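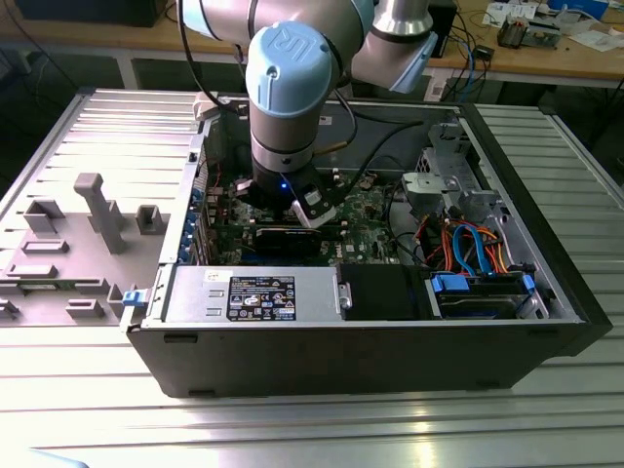 A robot arm holds its gripper over the graphics card in an open desktop tower on the teaching bench at Resier. Photo: Resier

FOR IMMEDIATE RELEASE
2025-12-30

Resier publishes results of hand-taught PC teardown trial, and says most of the claims made for the method need trimming

Resier, which takes apart retired office computers for parts and scrap, today released the results of a trial in which bench workers taught a robot arm to strip desktop towers. The company went into the trial doubting that it would pay for itself. It still doubts it, and is publishing the numbers so that other recyclers can argue with them.

The idea has been sold hard to the recycling trade over the past two years. A worker who has never written a line of code takes hold of the arm, or steers it from a controller a few feet away, and does the job once or a handful of times. The robot is then supposed to do the job alone. Vendors like to say that anyone can teach a robot in an afternoon.

"We had people who can empty a tower with their eyes shut, and it took them weeks to get good at doing it through a robot," said Chaimae Ouazzani, who ran the trial for Resier. "Teaching is a skill. Nobody had put that in the quote."

Workers recorded 842 demonstrations on used towers, covering graphics card removal, drive removal and cable unplugging. Resier tested two ways of teaching. In the first, the worker guided the arm by hand. In the second, the worker drove it remotely with a handheld controller supplied by Pretex and watched the case directly from the side of the bench.

Hand guiding was quicker to learn and felt natural to almost everyone who tried it. It also produced the weaker recordings. A person leaning over a case gets in the way of the cameras, and a person pushing on an arm tends to push in ways the arm cannot repeat by itself. Remote control gave cleaner recordings but was slow and tiring, and workers complained that they could not feel a card letting go of its slot. Several cards came out at an angle and two motherboards were cracked.

The trained system was then tried on 100 towers that it had not been taught on. Resier is not releasing one headline success rate, as the three jobs had little in common:

Graphics cards: the best result of the trial. When the retention latch had already been released by a person, the arm pulled most cards without help. When the latch was still closed, it usually stalled or pulled anyway.

Drives: good on tool-free trays of a kind seen in the demonstrations. Poor on anything held by screws, which the arm was never taught to handle.

Cables: not usable. Loose cables never lie the same way in any two machines, and the gripper often picked up the wrong one or a pair together.

Power supplies were left out altogether. Resier's safety staff did not want an arm tugging at them, and the company has no plans to revisit that decision.

On cost, the picture is mixed. Recording, checking and throwing out bad demonstrations took up to half of the hours booked to the trial. The outside reviewer, Nartey, noted in its report that a new case layout often meant new demonstrations, and that Resier receives new layouts all the time. For large batches of identical machines the sums begin to look better. Resier gets few of those.

"I was asked whether this replaces a bench worker," Ouazzani said. "Today it needs one standing next to it, and a good one. If somebody tells you their arm doesn't, ask to bring your own pile of computers to the demo."

Resier will keep the bench running on a small scale. A second round, planned with the leasing firm Lindine, will use a single batch of matching towers and will be limited to graphics cards and tool-free drives. Remote control will be the main teaching method, with hand guiding kept for rough positioning. The cable work has been dropped. Workers who took part in the trial were paid a teaching rate on top of their normal wage from November, and that arrangement will continue — the company says it should have been in place from the first day.

The full report, including failed runs, is available from Resier on request. Trade visitors may book time at the bench and are welcome to bring their own machines.

Media contact: Chaimae Ouazzani, Resier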